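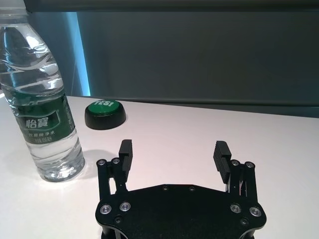 Why is the new skim coat on our hallway ceiling crazing a day after it was trowelled off?

Fine map cracking that early usually means the plaster lost its water to the sheet or to moving air before it had set. Turn off any fans or heaters, shut the hallway doors, and don't sand or patch until the coat is fully dry.

Ticket 3172
Product: Plasto finishing plaster, 12 bags
Site: Kalau, upstairs hallway
Opened by: Narayanan Palaniappan
Handled by: Kaj Gunnlaugsson
Status: open, waiting on customer

Narayanan, 8:40 am
Old ceiling came down in October and was replaced with plasterboard. Joints taped, then two coats over the lot. Cracks are all at the stairwell end, none wider than a hair. The colour is patchy there too. Ducted heating was on overnight.

Kaj, 9:15 am
Was the board sealed before the first coat? Also need the batch number off the bag, and how long between coats.

Narayanan, 10:05 am
Batch 597. No sealer, the bag says not required on new board. Second coat went on after lunch, first went on at smoko, so a couple of hours. The stairwell end is a bit of old board we left up. It had been painted years ago and we scraped it back.

Kaj, 10:30 am
Nothing logged against that batch. Old scraped board will pull water unevenly, and the heating vent is at the same end. Tap along the cracks with a knuckle and mark anything that sounds hollow in pencil.

Narayanan, 1:20 pm
One hollow patch, roughly 100 mm across, next to the vent. Rest sounds solid.

Kaj, 1:45 pm
Cut out the hollow patch back to firm edges. Brush off the dust, prime with Anditz bonding primer and let it go tacky, then refill flush. Leave the hairlines until the ceiling is an even pale colour all over, then one tight coat with the vent closed. Tan in the warehouse can put the primer aside for pickup. Post back here once the patch is in.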